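Ticket 2328: Nasholm label printer skips every other label
Status: Solved
Opened by: Villads Briem
Handled by: Dušan Polák

Villads Briem wrote:
Hi all! I do the labels for our little stationery and lunch things shop and I love this printer, but since the Flukel update it feeds one good label, then one blank, then one good. A whole roll gives me half a roll. I've cleaned the head, swapped the roll and turned it off overnight. Same thing. The counter on the status page says 957, if that helps.

Dušan Polák wrote:
Thanks Villads, the status page is a great place to start! Two things to try first. Hold the feed button until the light blinks, let go, and see whether the self-test also skips. Then tell me which label size is picked in Flukel and which size is on the roll.

Villads Briem wrote:
Self-test is perfect, no skips at all! Flukel says "Hauksdóttir 2 in. tall." The roll is the short kind. I'm sure it was set to short before the update, and I didn't change it. 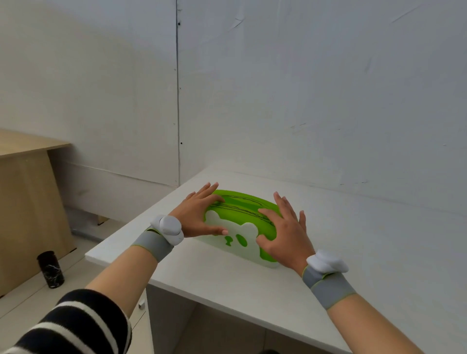
Dušan Polák wrote:
Wonderful, that clears the printer itself. The update put the size back to the default, so Flukel thinks each label is twice as long as it is and the printer feeds past the next one. Go to Setup, Paper, choose the short size, and press Save before you close the window — the Apply button only lasts until you quit. Then run Find Gap once with the lid shut.

Villads Briem wrote:
Did all that. First try still skipped, but I had pressed Apply out of habit. Second try with Save and it's printing every single label! I ran a long strip just for the fun of it. Is there a way to keep the size through the next update?

Dušan Polák wrote:
Yes! Use Export in the same window and keep the file outside the Flukel folder. After an update, Import brings it all back, darkness and speed too. I've passed the default size problem on to Grernex as well. They had a similar one in February with the wide rolls.

Villads Briem wrote:
Exported and saved in two places. Thank you so much, please close this one!

Closed 9 April 2005. Cause: paper size reset by update.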